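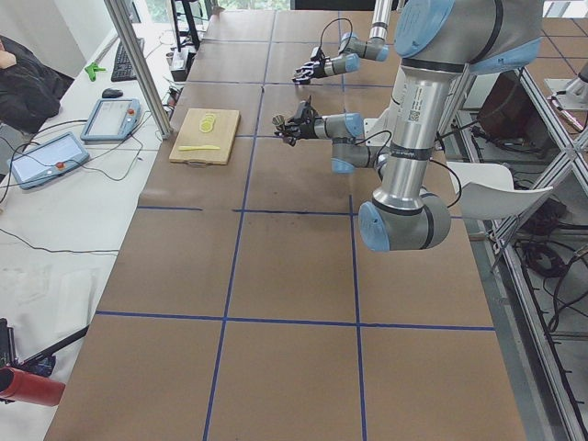 Notebook, local history workroom. August, morning session

Bratthorpe township papers, box 11

Continued with the Haberkorn deposit. The first bundle holds vestry minutes and two drafts of a petition against enclosure of the common. The fair copy is dated 1363 on the later wrapper, which cannot be right; the hand is at least three centuries younger. The wrapper date has been entered in the catalogue as an error - the original wording is kept in the notes field.

The mill at Asar is named twice in the petition, once as "Asar Mylne" and once as "the upper mill". Whether these are one building remains open. The tithe map should be consulted before the entry is closed.

Frauke Fröhlich has asked that place names be given as spelt, with the modern form in brackets. Entries 1 to 20 have been amended accordingly.

Outstanding
Second draft of the petition: lower margin torn, four signatures incomplete.
Gimov letters: not yet opened. To be listed singly.
Rent of 3000 bricks, folio 6: check reading against the steward's account.

Bundle retied and returned to the store at 12.40.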